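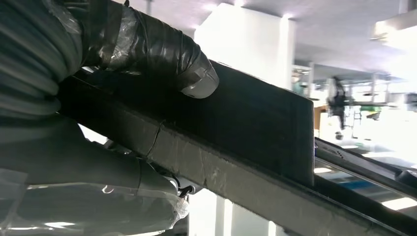
What has the money been spent on so far?

Most of it has gone into the dark panels for the music room and the rails they stand on, with a smaller share going to the carpentry, the paint, and two evenings of somebody who knows about sound coming in to clap his hands in the corners and write things down.

Progress report on the Prarska music room
Friday, January 15, 2021

Dear friends at the Jikum Fund,

I promised you a report after the holidays and I am so glad to be writing one with good news in it. When you last heard from me, in November, the room was a bare box with a terrible ring to it, and the string group was still meeting in the upstairs office with their music stands wedged between the filing cabinets. They are still upstairs as I write, but they have been down to look, and Mrs. Grigaitė played a few bars of something slow and then stood there listening to it stop. I wish you had been with us for that!

The panels

We ordered 16 panels altogether, to go along the long wall and around the corner toward the door. As of this week 10 are in place and the others are leaning in the hallway under a sheet. They came in two deliveries, the second one a good deal later than we had been told, and that is the main reason the job is running behind the schedule you approved. Rivetti, who make them, were very decent about it and took the second delivery charge off the bill.

You may remember that we argued back and forth over color. The plan you saw had them in pale gray. We ended up with the dark ones, a very deep charcoal, and I will admit I was the last to come around. The pale samples had looked lovely in the catalog and then picked up a thumbprint the first afternoon they were in the building, and this is a room where children will be leaning on things. The dark ones have a flat, matte look that doesn't throw the light back at the players, and against a white wall they look much smarter than I had feared. A few of the parents still think it is too somber. We have told them to wait for the curtains.

What the dark ones do show is lint. Anyone who has owned a black winter coat will know just what I mean -- you can pass a hand over one and find you have left a streak, and every bit of sawdust in the building seems to find its way there. We now keep the covers on until the last minute and go over each panel with a soft brush once it is up. Please don't be alarmed if you visit and see faint marks, as they brush off well enough.

Setting them on the rail

The panels stand on edge on a long rail, and they are pinned from behind once they are straight. It sounds like nothing at all when I write it down. In practice each one has to be held upright and pressed down evenly until it seats, and if you push at one end only, the other end comes up and you start over. Liis Dzene, our carpenter, worked out by the third panel that it goes best with the pressure near the middle of the top edge and a second hold underneath, and after that things moved along nicely. The first two were taken down and redone, and I would rather tell you so than have you find it in the hours.

The cut edges were another small saga. Where the row meets the window, the panel has to end in a clean upright line, with all the daylight behind it to show up any wobble. We spoiled one panel learning that our blade wasn't sharp enough. It hasn't gone to waste, though! The good half is going inside the cupboard door where the percussion lives, to take some of the rattle out of it.

The rest of the room

Painting is finished except for the baseboards, which we are leaving until the last panel is up so that we only have to be careful once. The door has its new seal, and you now have to give it a proper tug, much to the annoyance of our smallest cellist. The radiators were bled and one of them still knocks. It was quiet for most of December and then started up again the morning after I had told everyone it was fixed, so I am making no promises there.

We have not yet bought the curtains. The fabric we first priced has gone up, and I would like to get another quote before spending your money on it. There is enough in the furnishings line to cover either one, but the cheaper cloth is also the heavier, and the track may need an extra bracket or two. I'll send both quotes along when they are in.

Money and time

The full figures are on the attached sheet, with receipts. The short version is that we have 15 percent of the grant left unspent, and that is set aside for the curtains and the remaining labor. The panels themselves came in a little under the estimate once the delivery charge was taken off. Labor went over it, mostly for the reasons I gave above.

As for time, we have asked Liis for another 15 working hours, to be spread over the coming weeks as she can fit them around her other jobs. That should see the remaining panels up, the corner trimmed and the pins checked along the whole row. I had hoped to tell you we would open before the end of the month. I think it is wiser to say we will open when the corner is done, and to let you know the day as soon as I know it myself.

One question for you

The grant letter mentions a small sign by the door with the Fund's name on it. We are very happy to put one up and have left a space for it on the hallway side, at eye level. Could you tell me if you would like to send your own, or if we should have one made here? The sign painter needs the wording in advance, and I would hate to get the capital letters wrong.

With warm thanks from everyone here, and especially from the upstairs office, which is looking forward to having its filing cabinets back,

The music room group, Prarska

Attached: expense sheet, receipts, revised work schedule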